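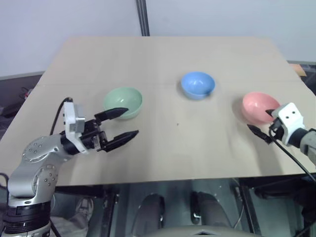
Brostach to Open Second Children's Tableware Line in September

Londix, the household goods maker, will begin production at its new Brostach plant in September, the company said today. The plant will make bowls, cups and plates for young children under the Istico name, which until now has been sold mostly to day care centers and school cafeterias.

The first products will go to stores in packs of two or four. A line of divided plates will follow in the spring.

The Brostach plant covers 3,125 square meters in a former bottling works on the east side of town. Londix has hired 23 people there so far, most of them machine operators and packers, and expects to fill eight more jobs before the end of the year. Training is being done on site by staff from the older plant in Asfaw, which will keep making lids and storage containers.

"We had run out of floor space in Asfaw," said Amna Bangash, head of operations at Londix. "Orders from day care centers kept growing and we were turning some of them down. Brostach gives us a second line, a proper loading dock and a warehouse under the same roof."

Bangash said the company looked at three other sites before choosing Brostach. The building needed a new roof and new wiring, and that work was finished over the summer.

Day care centers and schools that already order Istico products will see no change in item numbers or prices this year. Orders of 200 pieces or more will ship directly from Brostach. Smaller orders will continue to ship from Asfaw until the spring.

Stores that want to carry the retail packs can ask for a price list and a sample set from the Londix sales office. Applications for the open jobs are being accepted at the front desk of the Brostach plant, weekdays from 8 a.m. to 4 p.m.

About Londix

Londix makes plastic tableware and storage products for homes, schools and child care providers. It has plants in Asfaw and Brostach.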